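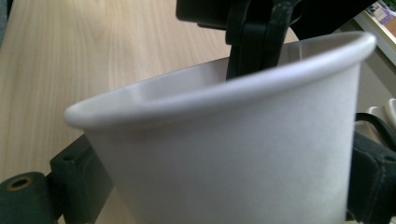

Beverage Point Inspection, Zimura Building, Level 2
Date: August 3, 2023
Form kept by: Skurken Facility Services

1. Cups clean, dry and free of dents
OK. Plain white paper cups, no print. Checked a few from the stack. Discard any with a split or flattened rim.

2. Cups stored rim side down or covered
Comment. Staff were asked in January to keep spare sleeves closed until needed. One open sleeve found in the cupboard. Closed with a clip.

3. Holder stable on table
OK. Black wire holder on round brown base. Pushed lightly from two sides, did not tip.

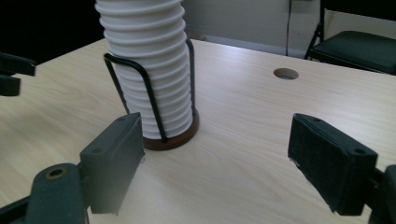

4. Stack height
Needs attention. The stack stands well above the wire. Limit is up to 80 cups for this holder, and less is better. Refill more often and keep the rest in the cupboard.

5. Wire rods and base
OK. No sharp ends, no loose rods. Wipe the base when the table is wiped.

6. Table surface
OK. Wood-grain top, no sticky spots. Use the Brerkov spray, not the floor cleaner.

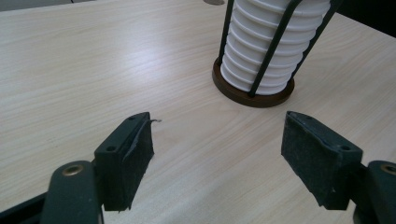

7. Clear space in front of holder
OK. Keep it this way so people can set a drink down.

8. Hot water unit
Not checked. Shimada has the service contract and will inspect within 7 days.

Result: pass with 2 comments (items 2 and 4). Item 4 to be fixed before the next refill. Leave the signed copy in the cupboard door pocket.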